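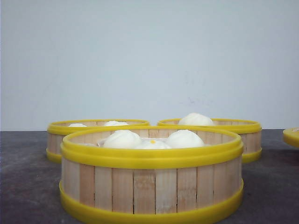
White steamed buns in a bamboo steamer with a bright yellow rim.

Search this site Go

September update to the Gremico fund

Hi all – I promised you a short one, so I'll try! The lunch club at Govau is open and the money is going where we said it would. We served 427 meals this month, mostly soup and bread, and a second kitchen sink finally went in (the plumber, Stanciu, came back twice over one leaky joint and only charged us for the first visit).

We've spent 1474 so far, and the biggest chunk of that was the fridge. The van is still my headache. Farkiten quoted us more than 1000 for the repairs, so I'm borrowing my brother-in-law's car for deliveries and it smells of onions now.

Could we move two months of the fuel money over to food? Rice and flour have both gone up, and I'd like to settle it before the next order. I'll send the receipts with the October report.

Sânziana Toma

Filed under: Grantee News, Food & Community

Comments

Marge: So glad the sink is in. Do you still need big pots?

Sânziana Toma: Yes please – any size with a lid!

dtk44: What time do you open? The door sign says noon.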